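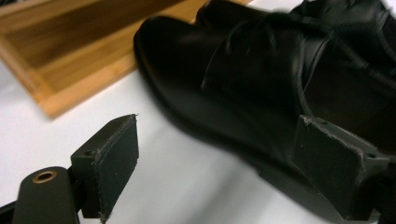 Planning the second equipment year

In March the members will vote on the equipment budget of our repair and rental workshop, and several of you have asked what the money for the handling project is used for. I have tried to put the answer in one place. My thanks to Trudy Mudgway, who corrected my numbers and also some of my sentences.

The project started with a simple question from the shoe bench. Formal shoes come back from rental in large quantities after every season of weddings and graduations. Each shoe has to be picked up, turned, looked at, and placed where the next person can work on it. We wish to know if a machine can take over a part of this handling. Before we buy an arm, we collect demonstrations with grippers held in the hand, and the arm will come later, if it comes.

What we own today

We have 2 hand-held grippers, both bought from Trokier in the first year. The price for the pair, with chargers, the carrying case and one set of spare finger pads, was 3239 dollars. This was paid completely from the first year's budget and nothing is owed.

The bodies of the grippers are in good condition. The finger pads are another matter. The pads are the part which touches the leather, and their edges fray and become rough with use. When we made the first budget, we treated the pads as a part of the machine, and we did not give them a line of their own. This was my mistake. A pad is closer to a brush or a polishing cloth, it is used up and must be replaced, and a budget should show it in this way.

Darius Priedītis has asked me to write also about black shoes. Much of our rental stock is black leather, and our pads and fingers are black as well. In the recordings it is sometimes difficult to see where the pad finishes and the shoe begins. He would like to try pads in a lighter color. Kusturitz sells gray pads which fit the same mounting block and use the same screws, so we would not need to change the fingers. We do not know yet if the gray material holds smooth leather as well as the black one. I suggest that we order a small quantity and compare before we decide for the whole year.

What we ask for

The request for the second year is 1148 dollars. It covers replacement pads in both colors, screws and threaded inserts, one more storage drive, and two diffuse lamps for the table. It covers also a small reserve for repair of the grippers, because the guarantee from Trokier ends before summer. It does not cover any paid hours. Work time on the project is still counted under the shoe bench, as before.

Behrouz Amini proposed to buy a third gripper from the same money and to wait with the lamps. I understand the wish, as there is often a line for the grippers in the afternoon. My opinion is that a third gripper gives us more recordings, but with the same worn pads and the same light. I would prefer to improve what we have first. Behrouz will present his version at the meeting, and the members can choose.

The robot arm

We have received two offers for an arm, one from Mirzaei and one from Irnetti. I will not print the prices here, because both companies asked us to keep them inside the membership. Printed copies are in the folder next to the office door. When you read them, please compare the whole offer. Mirzaei includes installation and a day of training. Irnetti does not include these, but their service contract can be canceled every year, and the one from Mirzaei is fixed for a longer time. Both arms need a stronger table than the white one we use now, and neither offer contains a table.

Parviz Fallahi has looked at the electrical side. The outlet at the back wall is sufficient for either arm. The compressor must move to another circuit, and he will ask for a quotation.

There is no vote on the arm in March. I ask only for permission to continue the talks and to invite both companies for a demonstration with our own shoes, on our own trays. A demonstration with clean cardboard boxes does not tell us much about a dress shoe lying on its side.

Questions about the budget can be left in my mailbox, or you can find me at the shoe bench most mornings before ten. If you want your question answered in the meeting papers, please write it down.

Ehsan Mahmoudi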